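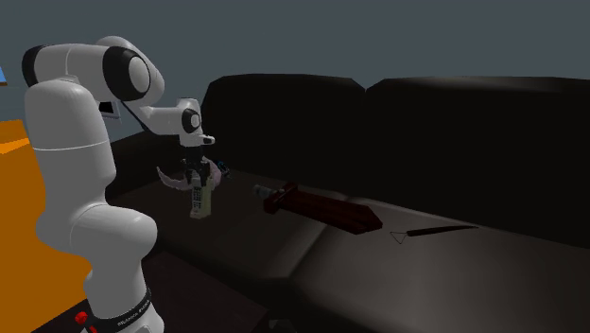

Simulated arm above the sofa, with the phone standing on the left cushion.

Visits > Open days > Grarnel robot hall

In September our evening class went to the open day at the Grarnel building in Jirkdale. We were 61 visitors in total, divided in groups, and my group had the simulation room first. I have put the picture from this room on top of the page. My notes below follow the order of the visit.

Simulation room. The guide for this part was Lanying Guo, who prepares the virtual homes where the arm practices. It is all computer-rendered, and the white arm is drawn with its black joint caps and even the small white lettering on the black band near the base. The gripper is over the left seat cushion with its fingers down, and the cordless phone is standing directly under it.

The objects. I liked that they are such different things to hold. On the same dark leather sofa are a dark red toy sword with a gray handle and a thin black tool with a wire loop at one end. Behind the phone is something pale pink and curved, and my group could not agree what it is. I say a toy, my neighbor says a piece of cloth.

How many rooms. Mrs. Guo told us that the team has 373 room layouts ready, and that the arm had made 3810 practice attempts in the week before we came. An attempt begins with the arm in a start position and ends when the time is over or the object is lifted. She said that small objects on soft seats are still difficult for the program, and that a failed attempt is also saved.

Questions from the group. One man asked why they do not use a real sofa. The answer was that they do, in the Daldale workshop, but only after a program has passed in simulation. Another visitor wanted to know if the leather is soft in the computer. It is not, at present the cushions are calculated as hard, and this is on their list for the winter.

Lecture corner. After the coffee there was a short talk on Pärn, the software that the team uses to plan the path of the arm. I must admit that the middle part was too technical for me, but the speaker was patient and repeated the explanation of the wrist joint for us.

Practical information. The tour takes two hours and the last group starts at 4 in the afternoon. The entrance is on the side of the parking lot, and you should bring a warm sweater for the workshop. The next open day will be announced on the notice board of the evening class.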